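FOR RELEASE IN MAY

Wirkside Opens Repair and Refinishing Workshop for Household Tables

Program will return worn wooden furniture to everyday use in local homes and shared dining rooms

WIRKSIDE – The Wirkside Furniture Reuse Center today announced the opening of its Table Workshop, a permanent program for the repair and refinishing of wooden tables, desks and work surfaces. The workshop occupies the former packing hall on the ground floor of the center and will accept its first public bookings this month.

The program follows a trial period in which staff assessed 255 pieces of donated or owner-held furniture. Most of these were kitchen and dining tables. Roughly half needed work on the top surface only, while the remainder also required attention to joints, legs, rails or metal supports.

"People bring us a table when the top has become dull or scratched, and very often they have already begun looking for a new one," said Tyyne Keskinen, director of the center. "Our staff will look at the wood, explain what can be done and give the owner a clear price. The decision then rests with the household."

The Table Workshop has 18 work stations. Two are set at a lower height for seated work and for the handling of coffee tables, benches and children's desks. Each station has its own task lighting, a padded rest for loose parts and a shelf for the paperwork that travels with every piece. Sanding is carried out in a separate room with its own air filters, and finishing takes place behind a closed door so that dust does not settle on fresh oil or varnish.

Assessment of Surfaces

Every table accepted by the workshop begins with a written assessment. The technician records the size of the piece, the type of construction and the state of the finish, and marks the main areas of wear on a simple outline drawing. Rings from cups, heat marks, ink, knife cuts and old glue are listed separately, as each calls for a different treatment.

The assessment also covers the way the grain runs across the top. A broad surface with strong changes of color, such as dark bands beside pale areas, requires particular care. Heavy sanding in one place can leave a shallow dip that shows up in low evening light, and a stain chosen to match one part of the top may look wrong beside another. The workshop will test all stains and oils on the underside of the table before any work is done on the face.
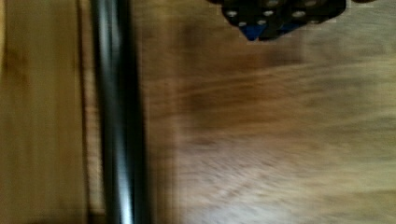 Horizontal grain in brown, tan and amber on a wooden tabletop, with a black upright rod and lighter wood paneling at left.

Owners may choose from three levels of work. The first is a clean and refresh, in which the surface is washed, dried and given a light coat of oil or wax. The second is a partial refinish, limited to the top. The third is a full refinish, in which the piece is taken apart where possible, the old finish is removed and all wooden parts are treated before reassembly.

Nii Quartey, who leads the workshop floor, said the center expects the first level to be the most requested. "A good wash with the right soap changes more than most owners expect," he said. "We have had tables booked in for a full refinish that went home after a clean and one coat of oil. We will always recommend the smaller job where the smaller job will do."

The workshop will not remove every sign of use. Small dents and marks that are sound and smooth to the touch will be left in place unless the owner asks for them to be filled. Thin veneers will not be sanded by machine under any circumstances, and pieces with veneer too thin for hand sanding will be offered a clean and wax only.

Metal Parts and Fittings

Many tables brought to the center during the trial period combined wood with metal legs, rods, brackets or plates. The workshop has therefore set up a small bench for metal parts. Technicians will tighten or replace bolts, straighten bent brackets, clean painted and plated surfaces and fit new feet where the old ones have worn through.

Replacement bolts and brackets will be supplied by Grosach, a local hardware merchant, under an agreement that allows the center to order single items in place of full boxes. Oils, waxes and water-based varnishes will be supplied by Buschmann. Both firms have agreed to hold their prices to the center for the first year of the program, and the saving will be passed on to owners through the published price list.

Diarmuid Ó Conaill, facilities manager at the center, oversaw the conversion of the packing hall. The work included new floor covering, wider doors at the loading side and the relocation of the drying racks to the north wall, where the temperature is more even through the day. "A dining table is a large and awkward thing to move through a building," he said. "We planned the room from the doors inward. A six-seat table can now come off a van, reach a work station and go on to the finishing room without being turned on its side."

Booking, Delivery and Collection

Bookings may be made in person at the front desk or by telephone. Owners will be asked for the length, width and height of the table, whether the legs come off, and whether the piece has been painted or varnished in the past. Photographs are welcome but are not required.

Tables may be delivered to the loading door between 8:30 a.m. and noon. Owners are asked to remove cloths, felt pads, clips and any contents of drawers before arrival, and to keep loose screws together in a labeled bag. A collection service is available within the town for an added charge. Drivers will carry pieces from ground-floor rooms and from upper floors served by an elevator. They are not able to carry tables down stairs.

A clean and refresh will normally be completed within 2 working days. A partial refinish will take longer, depending on the finish chosen and the time needed between coats. Full refinishing dates will be agreed in writing at the time of assessment. All pieces will be returned with a care sheet that names the products used and gives plain instructions for daily cleaning.

The center advises owners to treat a newly oiled top gently for the first weeks. Spills should be wiped up at once, hot dishes should be placed on mats, and tablecloths should be left off until the finish has hardened fully. Spray polishes should not be used on oiled wood.

Support for Shared Dining Rooms

Part of the workshop's time will be set aside for organizations that run shared dining rooms, including residential homes, meal clubs and school kitchens. These groups may apply for reduced rates on sets of tables and may have work carried out in stages so that a dining room can remain open.

Poppy Dobson, who coordinates the scheme, said applications would be considered in the order received. "A dining room cannot lose all of its tables at once," she said. "We will take a few at a time and lend plain folding tables to fill the space while the work is done."

The first set to be treated under the scheme will come from the meal club at Zandia House, which serves lunch to older residents throughout the year. Mohammed-Awal Kyei, manager of Zandia House, welcomed the agreement. "These tables are used for lunch, cards, sewing and letters," he said. "Our members are fond of them and asked us to keep them. We are pleased that they can be made good close to home."

Training Places

The workshop will offer 6 training places in its first year. Trainees will learn assessment, cleaning, hand sanding, finishing and the repair of common joints, and will spend time at the front desk learning to prepare estimates. No earlier experience in woodwork is required. Application forms are available at the center, and completed forms should be returned to the front desk marked for the attention of Nii Quartey.

About the Wirkside Furniture Reuse Center

The Wirkside Furniture Reuse Center collects, repairs and sells household furniture and provides repair services to the public. Its showroom, parts counter and Table Workshop share one site with level access from the street. Income from sales and repairs is used to meet the running costs of the center and to fund its training program.

Media Contact

Poppy Dobson
Wirkside Furniture Reuse Center
Requests for interviews and visits to the workshop may be left at the front desk during opening hours.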